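# How to run a kitchen demo for visitors without losing the visitors

I have now stood through enough lab open days to have views on them, and when Lama Awad asked me to write ours down for the people running the October one, I ran out of polite ways to refuse. So this is the procedure for the dish demo at Ivthorpe, as we do it at Jarex. It assumes you already know how to start the arms. If you don't, go and find Senan Cronin before you go any further, and bring him coffee.

## Before anyone arrives

1. **Pick one task.** Ours is moving dishes between the sink and the drying rack. Visitors understand dishes. The year we tried to show four tasks, people left believing the robot was a very slow blender.
2. **Use the real kitchen.** A bare table with a marker on it impresses other roboticists and no one else. Leave out the things a kitchen has: paper towels, a kettle, a sponge. If you tidy it all away, the first question will be whether it works in a real home, and you'll have to say something about future work.
3. **Check the clamps.** Put a hand on each one. Looking at a clamp is a popular substitute and it doesn't count.
4. **Check the cables through the full reach of the arm.** Move the arm by hand to the far end of the counter and back. A cable that's fine over the rack can be very unhappy over the sink.
5. **Run the whole demo 5 times.** Write down every failure, including the ones you feel were unfair.
6. **Open the gripper and leave the arm parked over the counter.** People photograph it the second they walk in, and a folded arm looks like it's sulking.

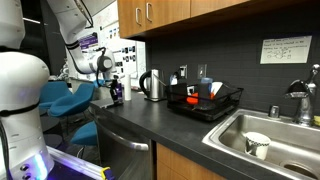 The runs take longer than you'd think, so start early. Allow 22 minutes for setup if the software is in a good mood. Luo, the program that does our planning, likes to be restarted once before it will find a cup. We've stopped asking why. Start it, let it complain, start it again, and then begin your test runs.

## Choosing the dishes

Mugs are your friends. They have handles, they have an obvious right way up, and everyone in the room has dropped one, so they're rooting for you. Plates are fine if they're already upright. Bowls look easy and are not, especially when they nest.

Skip anything see-through unless you enjoy explaining depth sensors to a ten-year-old. Skip cutlery altogether. I know there's a fork poster on the wall. People will read it and ask about forks. Tell them forks are a research topic and move along.

## Running the visit

**Keep groups to 10.** With 16, the back row can't see the counter and starts opening cupboards.

**Say what the robot is going to do before it does it.** "It's going to reach for the mug in the sink" is plenty. If it then reaches for the mug, you look clever. If it reaches for the sponge, at least everyone knows enough to laugh.

**Narrate the pauses.** There will be pauses. An arm thinking and an arm that has crashed look the same from outside, and frankly from inside too. Have something ready to say. I talk about how the gripper picks its angle, and I can make that last a surprisingly long time.

**Put one person on the stop button.** That person doesn't talk, answer questions or hold anyone's coat. Senan is very good at this job and says it's the only part of open day he likes.

**Keep visitors on the chair side of the counter.** The chairs mark the line well enough that you won't need tape. Someone will still lean in to help the robot find a cup. Ask them kindly, then ask them again.

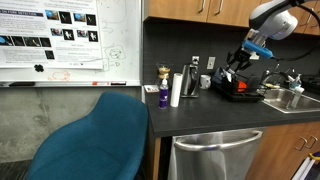 *Gripper open over the drying rack, with the fork detection poster on the whiteboard at left.*

## When it goes wrong

It will, usually for the group that includes someone's boss.

- **Missed grasp:** let it try once more. Visitors love a second attempt. They are noticeably cooler on a fourth.
- **Dropped mug:** stop the arm, then deal with the mug. Do it in that order even if the mug is yours.
- **Arm stops and won't restart:** switch to the questions early. Say "let's take a few questions" as if you'd always meant to.
- **Luo can't find anything at all:** check whether someone has turned the lights off with the switch by the rack. I lost half a visit to this once and blamed the calibration the entire time.

## Questions you'll get

Can it cook? No. Does it wash them? No, there's a dishwasher under the counter for that, and it has never needed calibrating. How much does it cost? Refer them to Lama. Will it take my job? Ask what they do. If they say it's putting away dishes, Illard has a booklet on the subject, and there's a stack of them by the door.

## Afterward

Park both arms, save the logs, and write up the failures before lunch while you're still annoyed enough to be accurate. Then do the remaining dishes by hand. Last time that took me less time than the introduction.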